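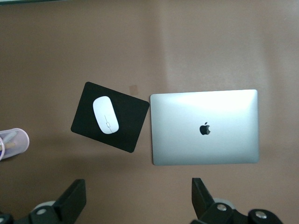

The desk station at Hedo: laptop, mouse on its pad, and the open gripper.

Visit to the Hedo open day, Laddale
July 29, 2020

Our study group went to Laddale to see how Hedo teaches robot arms to do office work. I had asked for a place in May and received number 117 on the list, so I was glad that they took me. The groups were of 13 persons, and each group stayed at one station before it could walk freely.

I chose the desk station. The task there is to put a desk in order. An operator moves the arm by hand controls, and the movements are stored so that the software can learn from them later. They told us that 770 such recordings were made before our visit, and that the objects are placed differently each time. I asked if a simple desk is not too easy. The answer was that flat things are the hardest, for a gripper with two fingers must find an edge to hold.

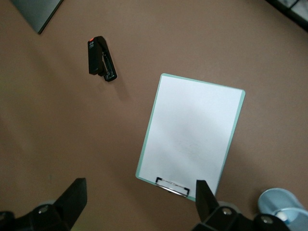 The clipboard interested me the most, as we use many of them in our own office. A stapler is high enough to take from the sides, but a clipboard offers very little, and the operator explained that he prefers to go for the clip. I would also try it so.

After this we had a talk by the company Karimi, which makes the control software. It was too fast for me and the slides had small letters. The coffee was good. For the way back, take the bus to Kondbridge from stop 4, it leaves behind the hall and not in front.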